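그리퍼 패드는 언제 갈아야 하는가
핸드헬드 그리퍼와 로봇 셀의 정비 주기를 하나로 묶은 트라솝의 작업대

글 편집부 | 8월 2일 일요일

로봇 셀의 정비 기록은 대개 감속기와 케이블에서 시작한다. 감속기의 그리스 교환 시점, 케이블 피복의 마모, 브레이크 점검 일자가 앞쪽을 채우고 엔드이펙터는 뒤쪽 한 줄로 끝난다. 트라솝(Trasov)의 정비 대장은 순서가 반대다. 첫 장이 손가락 패드이고, 팔은 그다음이다.

트라솝은 소형 부품을 집어 트레이에 옮기는 셀을 운영한다. 셀의 이름은 트랄툼(Traltum)이다. 6축 팔 한 대에 평행 그리퍼가 달려 있고, 같은 손가락을 쓰는 핸드헬드 그리퍼가 3대 더 있다. 사람이 핸드헬드 그리퍼를 쥐고 동작을 시연하면 손목 쪽 카메라 영상과 손가락 벌림 값이 기록되고, 이 기록이 팔의 동작을 만드는 데 쓰인다. 시연에 쓴 손가락과 팔에 달린 손가락의 상태가 다르면 같은 벌림 값에서 접촉이 달라진다. 정비 대장이 패드부터 시작하는 까닭이 여기에 있다.

패드 교체와 체결

패드는 손가락 금속 심에 나사로 고정한다. 접착식도 시험했으나 두 달 만에 폐기했다. 접착층의 두께가 패드마다 달랐고, 떼어낸 뒤 심에 남은 잔여물을 긁어내는 데 교체 자체보다 긴 시간이 들었다. 나사식으로 바꾼 뒤 교체 작업은 한 쌍에 14분으로 고정되었다. 이 시간에는 영점 확인까지 포함된다.

작업 순서는 단순하다. 전원을 내리고 손가락을 중간 위치까지 손으로 벌린다. 나사는 바깥쪽부터 푼다. 패드를 들어낸 자리의 심은 마른 천으로 먼저 닦고, 무수 알코올을 묻힌 천으로 한 번 더 닦는다. 알코올이 날아간 다음 새 패드를 올리고 나사를 손끝으로 끝까지 돌린 뒤 토크 드라이버로 마감한다. 나사 고정제는 쓰지 않는다. 금속 심의 나사산이 얕아서 고정제가 굳은 상태로 풀면 나사산이 함께 상한다.

체결이 끝나면 좌우 패드 면의 평행을 본다. 두께 게이지를 패드 위쪽과 아래쪽에 번갈아 물려 걸리는 감이 같은지 확인한다. 위쪽만 걸리면 나사를 반 바퀴 풀고 패드를 눌러 다시 앉힌다. 세 번 반복해도 차이가 남으면 패드가 아니라 심이 휜 것으로 보고 손가락 전체를 교체한다. 지난해 12월에 한 번 있었던 일이다. 핸드헬드 그리퍼 한 대가 선반에서 떨어졌고, 외관은 멀쩡했지만 왼쪽 심이 안으로 기울어 있었다.

마모 판정

교체 기준은 파지 횟수 1000회다. 횟수는 벌림 값 기록에서 자동으로 집계한다. 손가락이 닫히다가 물체에 걸려 멈춘 경우를 한 번으로 친다. 허공에서 끝까지 닫힌 동작은 세지 않는다.

횟수가 차기 전에도 교체하는 경우가 있다. 패드 모서리가 들렸을 때, 접촉면에 눌린 자국이 남아 손톱에 걸릴 때, 그리고 시험용 봉을 물고 기울였을 때 봉이 돌아갈 때다. 표면의 긁힘만으로는 교체하지 않는다. 무광 검정 소재는 가벼운 접촉에도 흔적이 남아서, 긁힘을 기준에 넣으면 멀쩡한 패드를 버리게 된다.

판단이 갈리는 항목은 먼지다. 패드 면에 앉은 먼지는 마찰을 떨어뜨리지만 닦으면 회복된다. 반면 잦은 알코올 세척은 표면을 굳게 만든다. 트라솝은 바깥 면의 먼지는 내버려 두고 접촉면만 작업 시작 전에 점착 롤러로 한 번 훑는 것으로 절충했다. 알코올은 교체할 때에만 쓴다. 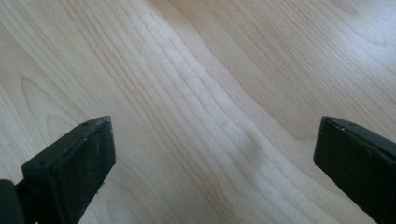
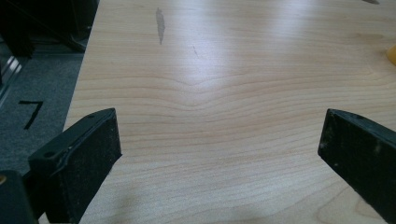

밝은색 목재 면 위에서 양쪽 손가락을 벌린 핸드헬드 그리퍼. 패드에 나사 구멍으로 보이는 작은 구멍이 있다.

작업대와 조명

작업대 상판을 고르는 일도 정비 항목에 들어 있다. 처음에는 흰색 도장 상판을 썼다. 촬영에는 무난했으나 부품이 미끄러졌고, 손가락 끝이 닿을 때마다 검은 자국이 생겨 매주 닦아야 했다. 이후 목재 상판으로 바꾸었다. 나뭇결이 있는 면은 카메라의 위치 추정에도 유리하다. 균일한 단색 면에서는 추적할 특징점이 적어 궤적이 끊기는 일이 잦다.

목재에도 약점은 있다. 마감이 된 표면은 천장 조명을 반사한다. 반사가 강한 부분에서는 결의 대비가 낮아지고 특징점도 줄어든다. 트라솝은 조명의 각도를 옮기는 방법과 노출을 고정하는 방법을 차례로 시험했다. 각도를 옮기면 한쪽 반사가 줄어드는 대신 다른 쪽에 생긴다. 지금은 노출을 고정하고 반사가 생기는 영역을 부품 투입 위치에서 제외하는 쪽을 택하고 있다.

상판의 얼룩은 지우려고 애쓰지 않는다. 사포로 갈아낸 부분은 주변과 광택이 달라져 더 눈에 띄었고, 카메라 쪽에서도 이득이 없었다. 다만 기록 도중에 새 얼룩이 생기면 그날의 기록에 시각과 위치를 적는다. 같은 작업대에서 수집한 기록을 나중에 비교할 때 필요하다.

영점과 벌림 값

패드를 교체한 그리퍼는 곧바로 쓰지 않는다. 손가락을 완전히 닫았을 때의 값과 끝까지 벌렸을 때의 값을 다시 잡는다. 닫힘 값은 패드 두께에 따라 바뀌고, 벌림 값은 기구의 끝단이 정하므로 바뀌지 않아야 한다. 벌림 값이 바뀌었다면 패드 문제가 아니다. 링크의 핀이나 가이드의 유격을 의심하고 그리퍼를 분해한다.

값을 잡을 때는 힘을 일정하게 주는 것이 관건이다. 핸드헬드 그리퍼는 사람이 방아쇠를 당기므로 세게 당기면 패드가 눌려 닫힘 값이 작게 나온다. 트라솝은 방아쇠에 추를 걸어 당기는 지그를 만들었다. 추가 멈춘 상태에서 3초를 기다린 뒤 값을 읽는다. 같은 절차를 세 번 되풀이해 가운데 값을 쓴다. 평균은 쓰지 않는다. 한 번이라도 먼지가 끼면 평균이 끌려가기 때문이다.

팔에 달린 그리퍼는 모터가 닫으므로 지그가 필요 없다. 대신 전류 상한을 시연용 지그의 추에 맞춘다. 이 대응표를 만드는 데 가장 긴 시간이 들었다고 한다. 표는 패드 소재가 바뀌지 않는 한 유지되지만, 공급사인 콜리트우드(Kollitwood)가 배합을 바꾸면 처음부터 다시 측정해야 한다. 입고된 패드는 로트별로 하나를 골라 경도를 재고, 이전 로트와 차이가 크면 전량을 따로 보관한다.

카메라 쪽 점검

카메라는 그리퍼 몸체에 브래킷으로 고정한다. 브래킷의 나사가 풀리면 화면에서 손가락이 나오는 위치가 달라진다. 이 성질을 거꾸로 점검에 이용한다. 손가락을 끝까지 벌린 상태에서 정지 영상을 찍고, 보관해 둔 기준 영상과 겹쳐 패드 끝의 위치를 비교한다. 어긋나 있으면 브래킷을 다시 조이고 카메라와 손가락 사이의 보정을 새로 한다.

초점은 손가락보다 먼 쪽에 맞춘다. 손가락이 조금 흐려져도 윤곽만 구분되면 점검에는 지장이 없고, 부품과 작업대 면이 선명한 편이 기록의 가치가 높다. 손가락에 초점을 맞춘 설정으로 수집한 초기 기록은 대부분 다시 찍었다.

렌즈는 블로어로만 청소한다. 지문이 묻었을 때에 한해 렌즈 천을 쓰고, 그 뒤에는 기준 영상을 다시 찍는다.

대장에 남는 것

정비 대장은 야오(Yao)라는 사내 프로그램에 들어 있다. 그리퍼마다 일련번호가 있고, 패드 로트, 체결 일자, 닫힘 값, 기준 영상이 한 줄에 묶인다. 시연 기록을 열면 그때 장착된 패드의 이력이 따라 나온다. 팔이 부품을 놓치는 일이 잦아졌을 때 담당자는 먼저 팔의 패드와 시연 당시 패드의 누적 횟수를 비교한다. 두 값이 크게 벌어져 있으면 프로그램을 손대기 전에 패드부터 교체한다.

좌우 패드는 반드시 함께 바꾼다. 한쪽만 닳은 것으로 보여도 마찬가지다. 새 패드와 헌 패드를 섞으면 물체가 닫히는 중심에서 한쪽으로 밀리고, 그 편차가 기록에 그대로 들어간다. 떼어낸 패드는 로트와 횟수를 적은 봉투에 넣어 분기 말까지 보관한 뒤 폐기한다.

다음 개정에서는 누적 횟수 대신 접촉력의 합을 교체 기준으로 삼는 안을 검토하고 있다. 가벼운 부품만 다룬 그리퍼는 기준 횟수를 채워도 접촉면이 거의 새것이라는 의견이 있었다. 다만 핸드헬드 그리퍼에는 힘 센서가 없어, 당분간은 팔에 달린 그리퍼에만 적용하게 된다.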